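# Getting scuffs and marks off painted walls (without wrecking the paint)

Updated June 2024, with the bit on skirting boards added at the end because a few of you asked.
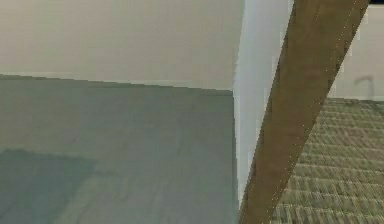 ## Start with the driest thing you've got

I used to go straight in with a wet sponge and I've got the streaks in the hallway to prove it. Now I dust first. An old flannelette pillowcase over the broom head does a whole wall in a couple of minutes, top to bottom, and you'd be amazed how much grey fluff comes off a wall you thought was clean!

For black shoe scuffs, try a plain white pencil eraser before anything else. Rub lightly, brush the crumbs off, have a look, go again. Coloured erasers leave their colour behind (pink, in my case, right beside the front door).

## Then a very weak wash

My mix is 2 teaspoons of dishwashing liquid in half a bucket of warm water. Wring the cloth until it barely drips and work from the bottom up, so dribbles don't run down over dry, dirty paint. Rinse with a second cloth and pat dry with a tea towel.

Test behind a door first, especially on flat or matte paint. Those melamine sponges are brilliant on semi-gloss but they'll polish a shiny patch into a matte wall, and then your only fix is a tin of paint.

## Greasy fingerprints

Bicarb and a splash of water, mixed to a paste like runny toothpaste. Dab it on, leave it for 5 minutes, wipe off. It's my favourite for around light switches, but put the paste on the cloth and keep it well away from the switch itself.

Crayon is a different beast. I've had the best luck with a dab of ordinary white toothpaste, not the gel kind.

## Skirting boards

An old sock on your hand, dampened, and off you go along the bottom of the room. For the grubby line where the skirting meets the floor I use a soft toothbrush, or a cotton bud in the corners. Vacuum first or you'll just be making mud.

If the paint's properly worn, write the colour name and the tin size on masking tape and stick it inside the linen cupboard door. I did ours last October and it's already saved me one trip to the hardware store.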